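3.2 Wartung der Greiferzelle

Seite drucken | Per E-Mail senden
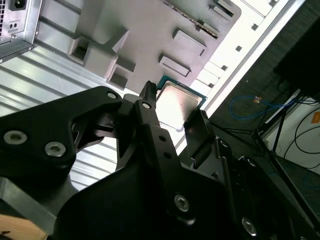 Zelle Skirau, Aufgabe: CPU greifen, ins offene Gehäuse einlegen. Aufbau seit März unverändert, nur die Fingerbacken neu. Vor jeder Messreihe dieselbe Reihenfolge: Schrauben an den Gelenkplatten nachziehen, Fingerspitzen mit Isopropanol abwischen, Nullpunkt anfahren. Danach erst Kamera am Handgelenk kalibrieren, sonst stimmt der Versatz nicht (siehe Abb. 4).

Abb. 4: Greifer mit Prozessor über dem PC-Gehäuse, Ansicht der Handgelenkkamera.

Insgesamt 1.202 Griffe ausgewertet, Backenwechsel nach jeweils bis zu 40 Stunden Betrieb. Spiel im Gelenk bleibt die häufigste Fehlerursache, meist eine gelockerte Innensechskantschraube. Sicherungslack von Gramen hilft, aber nur bei fettfreiem Gewinde. Diagonal gefasste Prozessoren verrutschen öfter beim Absetzen, Greifkraft dazu noch nicht systematisch varriert. Wartungsprotokoll: W. Alemayehu, Gegenprüfung C. Gwynne. Die Auswertung der Kraftdaten folgt in Abschitt 3.3.

Drucken | E-Mail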